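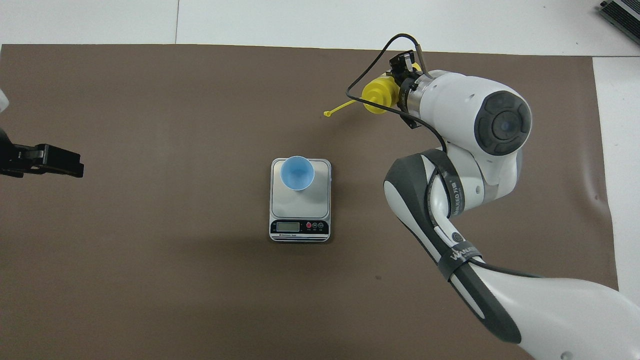
Let the Scale Do the Grading

I have a favorite piece of lab equipment this year, and it costs less than lunch for two. It's a kitchen scale. Put a cup on it, have a robot arm work above it, and you get a number for how well the robot did. I think more manipulation papers should be built this way, and I'd like to make the case while I'm still excited about it.

Some background. Our group at Stadholm works on learned policies for small household handling: dispensing, scooping, squeezing, shaking. For a long time we scored those the way most people do. Somebody watched the trial and typed a 1 or a 0. The cup had stuff in it, so, success! Then Vasylyna Marchuk went back through our old logs and rescored 100 trials without looking at the original marks, and she disagreed with 13 of them. Both scorers were careful people. They simply had different ideas of what "dispensed the requested amount" meant when you're standing a few feet away and squinting.

So we switched to weight. The setup is dull in the best way: brown paper over the table, the scale on the paper, a light blue plastic cup on the scale, and the arm with something yellow and nozzle-shaped in its gripper. The policy gets a target in grams. When it stops, we read the scale, and the score is the error. That's the method. I've described it to people at dinner and watched them wait for the rest of it.

What changed was how much we could see. Under the old scoring, our Unedar policy and the older Ogbonna baseline looked like twins. They passed and failed at nearly the same rate, and we were ready to write a gloomy little paragraph saying the new training recipe made no difference. With grams, the two came apart right away. Ogbonna overshoots. It overshoots on small targets, on large targets, with a fresh cup, with a cup nudged to the corner of the platform. Unedar scatters on both sides of the target, and its misses get smaller as the target gets bigger. Those are two very different problems and you'd fix them in different ways. We had been throwing that away for years by rounding it to pass or fail.

We ran 2442 trials in the end, and 237 of them went into a held-out set with targets the policy hadn't been trained on. I love that second number more than the first. Plotting 237 signed errors on one page tells me more than any success rate I've ever put in a table. There's a clump near zero, a long tail to the right, and a funny shelf in the middle that Tihomir Perić spotted from across the room. It came from one grasp angle, where the arm tilts late and then hurries. We would never have found it from ones and zeros.

Now, the objections, because I've heard them and some are good.

Sadao Mizuno's is the strongest. He says a scale measures the outcome and is blind to everything else. A robot could hit the target weight on the nose and get there in a jerky, ugly way that you'd never want near a person's coffee. He's right! Mass in the cup says nothing about manners. We log joint torques as well, and I'd still want someone to watch the video. My claim is smaller than he thinks: where a task has a physical quantity sitting in the middle of it, measure the quantity first and argue about style after.

Another complaint is that consumer scales drift, lag, and go to sleep when you least want them to. Also true. Ours has shut itself off in the middle of a long run more than once. Ryota Nishimura now re-zeros before every trial and checks against a reference mass at lunch, and the drift has been far below the errors we care about. If you're dosing medicine, buy a better scale. For telling two policies apart, the cheap one was plenty.

The last one is that not every task has a weight. Folding a shirt doesn't, and neither does plugging in a Faston connector, though there I'd happily take insertion force. I suspect a lot more tasks have some honest number hiding in them than our benchmarks let on, and we stopped looking once the checkbox got comfortable.

Next up is letting the policy see the readout while it works. Yuto Nishimura wants to feed in the raw weight as a signal, and I want to make it read the little display through the camera like the rest of us have to. We're trying both in June, and I have a bet riding on the camera.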